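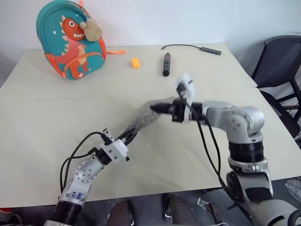
The second round of the Clukevberg Young Voices competition opened in September, and the jury admitted 13 of the 43 singers heard in the first round. I attended as secretary to the jury and kept the running order. Petro Tymoshchuk sang third, in the under-twelve group, and chose a slow ballad with a difficult last verse. His entry was steady until the key change, where he came in early and had to wait for the pianist. The panel remarked on his breathing and on the clear finish. The stage props for this group follow a school theme, and a teal backpack with an orange dinosaur on the front would suit the opening number well. The producers at Clevau have asked for bright colors that read from the back rows.

Lenihan Hall was set for 202 seats, and the balcony remained closed. The sound check ran late, and the first singer was called at 3 in the afternoon. Two contestants requested a lower key. Both requests were granted under the rules.

Scores were signed before supper. The duet from Jukari received the highest mark of the round – a result the panel reached after a short discussion of tuning. Petro goes forward. His song for the final is to be submitted to this office in writing, with the sheet music attached.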